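Trirnari Reading Network
Thread: the adult letter-writing program, May

1/ The Trirnari Reading Network has opened registration for its adult letter-writing program. Sessions will be held at the Ditdale and Gronden branches. There is no charge, and a library card is not required.

2/ The program is intended for adults who wish to write by hand with greater ease. Past participants have included new residents writing to landlords and schools, retirees keeping up family correspondence, and people returning to handwriting after an injury.

3/ Each group will admit up to 25 people. When a group is full, the branch will keep a waiting list and contact applicants in the order in which they registered.

4/ Ditdale meets in the mornings, in the ground-floor meeting room. Gronden meets at 6:30 p.m. in the upstairs study room. The Gronden elevator is back in service and may be reached from the parking lot entrance.

5/ Participants will work on one letter at each session. Subjects include a request for repairs, a note of condolence, a letter to a local office and a reply to an invitation. Letters may be mailed or kept, as the writer prefers.

6/ Paper, envelopes and pens are supplied. Participants who already have a pen they like are encouraged to bring it - grip and weight vary a good deal from one pen to the next.

7/ Staff are able to read a draft and comment on spelling and layout. They cannot give legal advice or sign a letter on a participant's behalf. Those who need such help will be given the contact sheet kept at the front desk.

8/ The program uses the Ghauri workbook, third printing, which runs to 65 pages. Copies may be borrowed for the length of the course. Large-print copies are held at Gronden and can be sent to Ditdale on request.

9/ A correction to our earlier post: the practice alphabet is on page 23 of the workbook. The page number given before was from the second printing. We regret the error.

10/ Pens and a paper cup on a white table. 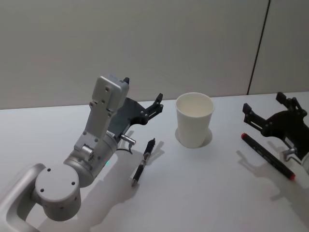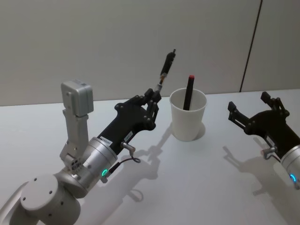
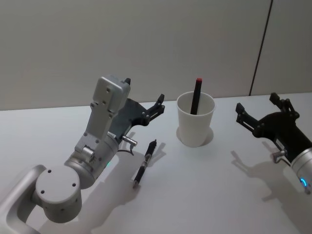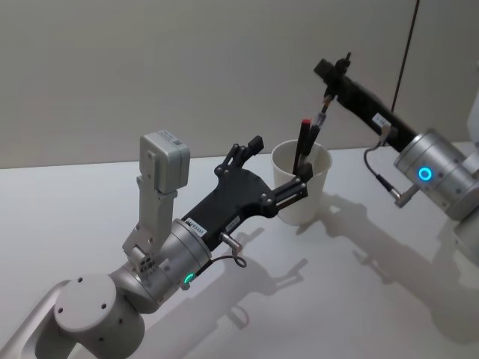
11/ How to register: call or visit either branch during opening hours. Please give your name, a phone number and the branch you prefer. Registration by reply to this thread cannot be accepted.

12/ Anyone who misses 3 sessions without notice may be asked to give up the place to a person on the waiting list. A phone call to the branch before the session is sufficient notice.

13/ Requests for an interpreter, a left-handed desk or a seat near the door should be made when registering. Later requests will be met where possible.

14/ The children's handwriting club is a separate program with its own registration. Its schedule for the summer has yet to be set and will be posted on this account.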